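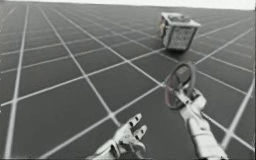

Figure 4-1. Simulated workspace at the start of a ring trial: ring held in the right hand, left hand open, cube on the floor beyond.

4. Setting up the ring trial in simulation

4.1 Purpose

This section explains how to set up and run the ring trial used to compare grasp-hold policies in the Jarnlow simulator. The trial measures how long a policy keeps a thin, open object upright while the other arm moves. It was devised by Sadao Sekiguchi for the Brondska study, and the settings given below are those used for the results in section 4.7.

Read section 3 (Installing Jarnlow) first. The steps below assume that the simulator starts without errors and that both arm models load.

4.2 Before you start

You will need:

The Jarnlow simulator with the Pultico hand model installed.
The trial file ring_hold.cfg, found in the trials folder.
A policy saved in the Myklebust format.
A folder with write access for the logs.

NOTE: The trial does not need the textured room. Leave the floor set to plain grid. The policies in the study were trained on the grid floor, and scores taken on any other floor must not be placed in the same table.

4.3 Loading the workspace

1. Start Jarnlow and choose File, then Open trial.

2. Select ring_hold.cfg. The workspace opens with physics paused.

3. Check that the view is set to Operator. The floor should run back to the horizon, with the hands reaching in from the bottom of the view.

4. Check that the cube is resting on the floor, farther back than the hands and to the right. If the cube is missing, the objects list has not been read. Close the trial and open it again.

5. Open the Physics panel and set the time step to 200 steps per second.

6. Set contact softness to Low.

CAUTION: Do not change the time step once a batch has begun. The logger records the value only at the start of a batch, and a later change will not appear in the results file.

4.4 Placing the ring

The ring is placed directly in the right hand. Picking it up is a separate task and is covered in section 5.

1. In the Objects panel, select Ring and press Attach to right hand.

2. Close the right fingers with the Grip slider until the contact light turns green. The fingers should gather round the lower part of the ring, leaving the opening clear.

3. Turn the ring until it stands close to vertical. Small errors are acceptable, as the tilt at release is taken as zero for the rest of the trial.

4. Press Detach. The ring is now held by contact forces alone.

5. Let physics run for two seconds, then pause. If the ring has slipped, go back to step 2 and close the fingers a little further.

6. Press Save start state.

NOTE: Closing the fingers too far stores energy in the contacts. When the pause is lifted, the ring may jump out of the hand. A jump on the first step is a set-up fault and should not be logged as a drop.

4.5 Setting the left hand

The left hand takes no part in holding the ring. It is moved along a fixed path so that the policy has to cope with changes in body posture.

1. Select Left hand and press Open fully.

2. Place the hand above the floor, lower in the view than the ring. No finger may touch the floor or the other hand.

3. Load the path file left_sweep.pth.

4. Run the path once with the policy switched off and the ring locked. Watch for contact between the two hands. The Contacts panel must stay blank throughout.

5. Unlock the ring.

CAUTION: If the Contacts panel shows an entry during step 4, lower the path by one setting and repeat. A knock from the left hand will end a trial early, and the log cannot tell this apart from a failure of grip.

4.6 Running a batch

1. Load the policy from the Policy menu.

2. Set the number of trials to 20.

3. Set the seed. The study used seed 31 for the first batch and seed 19 for the second.

4. Tick Shift cube between trials. The cube is then moved to a new spot before each trial, but stays out of reach of both hands.

5. Press Run batch. Do not move the view while the batch is running if the policy takes camera input.

6. When the batch ends, press Export. Two files are written: a summary with one line per trial, and a full trace of joint angles and contact forces.

The cube is there to act as a distractor. A policy that relies on the camera may turn the wrist towards it, and this shows up in the trace as a slow drift in ring tilt. A policy that uses joint readings only should give the same tilt trace wherever the cube is placed. If it does not, check that the camera input has been switched off in the policy file.

4.7 Reading the results

The summary file has four columns: trial number, hold time, greatest tilt and end reason. The end reason is one of the following.

COMPLETE: the left hand finished its path with the ring still held.
DROP: the ring lost contact with all fingers.
TILT: the ring passed the tilt limit while still in the hand.
FAULT: the simulator stopped the trial.

Leave out FAULT lines before working out the mean hold time, and state how many were left out. Do not leave out DROP or TILT lines.

In the Brondska study, the force-based policy completed more trials than the camera-based policy with both seeds. Most of the camera-based failures were marked TILT, and most of those came when the cube had been moved close to the line between the view and the ring. With the cube removed, the gap between the two policies was much smaller. Meirion Pumphrey repeated both batches on a second computer and obtained the same order, although single trials differed in length.

These results apply to a rigid ring with a thin rim. They should not be taken as a guide to soft or heavy objects. No trials have been run on a physical hand.

4.8 Common faults

Ring sinks into the fingers. Contact softness is set too high. Set it to Low and repeat section 4.4 from step 1.

Ring turns slowly with physics running and the policy off. Friction is missing from one or more fingertips. Reload the Pultico hand model and check that every fingertip is listed in the Materials panel.

Floor lines flicker near the horizon. This is a drawing effect and does not alter the physics. Camera-based policies may respond to it, so turn on Smooth lines before running them.

Marking on the cube cannot be read. The default view is drawn at low resolution. The marking plays no part in the trial.

All trials end at the same step. The seed has been fixed per trial and not per batch. Clear the box marked Reuse seed, load the saved start state and run the batch again.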